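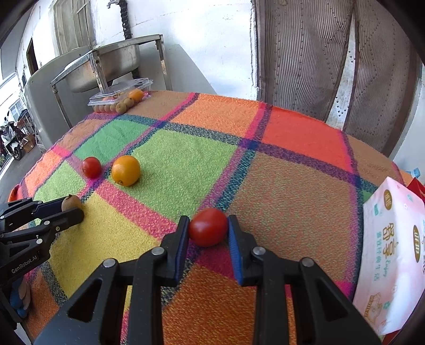

How to keep mixed fruit at home without losing half of it?

Asked by wulau_kitchen in Food and Storage

Hello everybody. Since February I buy my fruit once in two weeks, because the market is far from my flat. I take tomatoes, mandarins, kiwis and some apples, and put all together in one big bowl. After several days the kiwis are too soft and one mandarin has always a green spot. My fridge is small, a Clitine with 2 shelves, so I cannot put everything inside. What should stay out and what should go in first?

Answer 1 – 513 points, accepted

The apples are your main problem. They give off a gas, ethylene, which makes the kiwis ripen faster. Keep them in a different place, even a different room.

Kiwis: leave the hard ones outside until they give a little when you press near the stem, then move them to the fridge.

Tomatoes: on the counter, not in the sun. When they are fully ripe and you will not eat them soon, the fridge is fine. Take them out one hour before the meal, the taste is better.

Mandarins: a few days outside is no problem, for two weeks the fridge is safer. Do not wash them before storing. Check every one when you come home and turn it to see the bottom also.

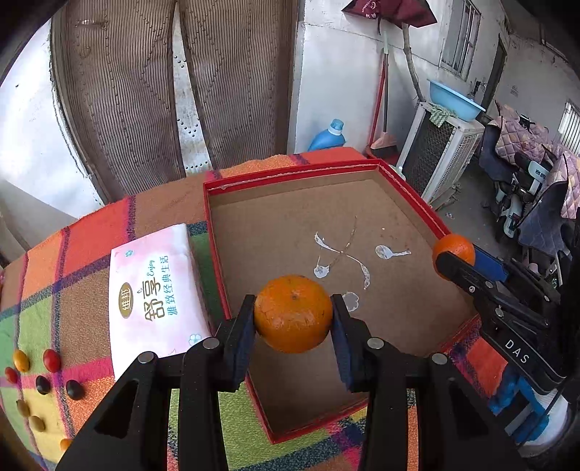
Mandarin with a bumpy peel.

If you find one with mold, throw it away and look carefully at those which were touching it.

Ashraf Ouali

Answer 2 – 4 points

I agree about the apples. For me a shallow box is better than a bowl, the fruit at the bottom of a bowl is pressed by all the rest. I put one layer only, with a paper towel under it. 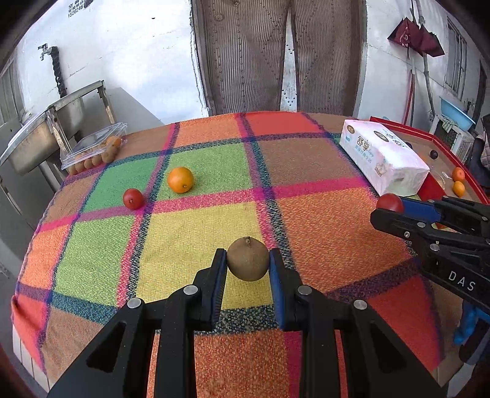 My mother kept everything in the cold pantry and changed the paper each week. I do the same in my hallway – it is the coldest place we have.

Answer 3 – 0 points

just buy less fruit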